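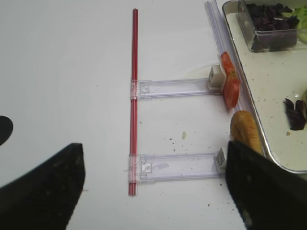 Sandwich cell, wrist view. Tomato slice on edge next to the roll, crumbs on the table.

Bradell cell: the March jam and after

Quick page for the Esedach people who asked what happened. Will add more pics when I get to it.

Short version: gripper stopped mid-cycle 21 times in one shift, fault code 64 nearly every time. Force limit. Fingers closing on something they shouldnt be closing on. Lost up to 3 hours that day, most of it homing and re-homing.

What we found:
Soft food shifts, the arm goes to the taught spot anyway. Slice standing up instead of lying flat = wrong grip height.
Crumbs. They get in the finger slides. Cleaned both, faults dropped a lot but didn't stop.
Force limit was set for the old fingers. Our mistake, never changed it after the swap.

Safety bit, please read. On 2 of the stops somebody reached in to clear food with the arm only paused. Paused is not off! Hit the e-stop, wait for the light, then reach in. Same rule at the Quintanilla site.

Still open: wrist camera gets dirty and the focus up close on the fingers is poor. Stileo is quoting a cover, no date yet. Table wipe-down is now evry batch.

Updated 1 Jun 2022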